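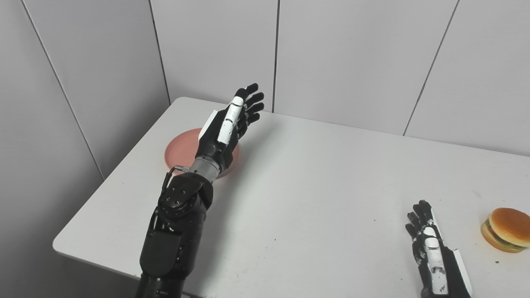
Zelle 2 einrichten und pflegen – Skript zum Praktikumstermin am Mittwoch

Startseite > Lehre > Robotikpraktikum > Zelle 2 (zwei Arme, Tisch)

Ihr kennt die Zelle vom Rundgang, heute dürft ihr selber ran. Ich schreibe das hier so auf, wie ich es auch mündlich erzähle, also bitte keine Lehrbuchprosa erwarten! Wer es formeller mag, nimmt die Checkliste von Ziad Haddadin, die hängt am Schaltschrank und ist deutlich kürzer.

1. Vor dem Einschalten

Not-Halt drücken, dann erst an den Tisch. Ich gehe einmal um beide Arme und fasse jede Schraube am Unterarm mit dem Finger an (wirklich anfassen, gucken reicht bei kleinen Schrauben auf schwarzem Gehäuse nicht). Danach kommt die Stange mit dem kleinen silbernen Gelenkstück am linken Unterarm dran: einmal leicht wackeln, da darf nichts klappern. In der Zelle in Otitz hatten wir im letzten Semester genau dort Spiel, und die Gruppe hat einen ganzen Nachmittag an der Kalibrierung gesucht.

2. Referenzfahrt

Not-Halt lösen, Steuerung Matar starten, 15 Sekunden warten. Dann im Menü »Hände« beide Seiten referenzieren, links zuerst. Die Finger öffnen und schließen dabei einmal komplett, also Finger weg – eure, meine ich. Kommt Fehler 446, hat ein Daumen seinen Anschlag nicht gefunden. Meistens hilft ein zweiter Versuch, beim dritten holt ihr mich.

3. Grundstellung und Kabel

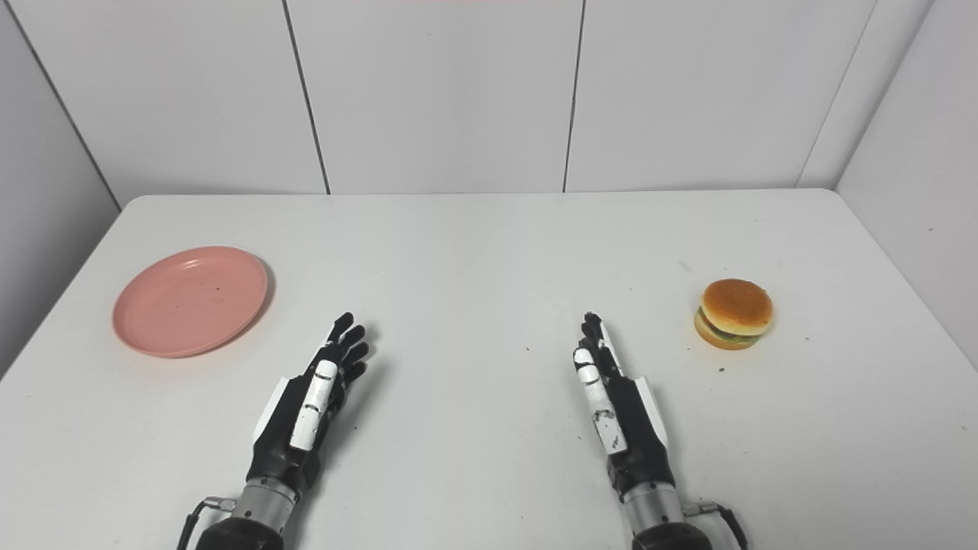 Die Grundstellung speichert ihr unter Position 535, und zwar immer für beide Arme zusammen. Handflächen nach innen, Finger nach vorn, dazwischen reichlich freie Tischfläche, sonst kommen sich die Arme beim Anfahren in die Quere. Teller nach links, Hamburger nach rechts, so liegt auch unser Testablauf Koltcombe. Und schaut auf die schwarzen Kabel an den Handgelenken: Die laufen außen im Bogen nach unten, und diesen Bogen brauchen sie auch! Wer sie stramm zieht, weil es ordentlicher aussieht, darf beim nächsten Mal den Stecker tauschen.

4. Tisch und Daumen putzen

Krümel und Fusseln vom Tisch wischen, trocken, Mikrofasertuch. Die weißen Daumen mit einem leicht feuchten Tuch, kein Alkohol. Kratzer bleiben, damit leben wir.

Ins Zellenbuch kommen Datum, Kürzel und alle Fehlernummern, auch die vom ersten Versuch. Die Gruppe aus Brerkent trägt ihre Werte in dasselbe Buch ein, bitte also leserlich.

Kategorie: Lehrmaterial, Roboterzellen, Wartung

Diese Website verwendet Cookies. Mit der weiteren Nutzung stimmen Sie dem zu. Einstellungen | Akzeptieren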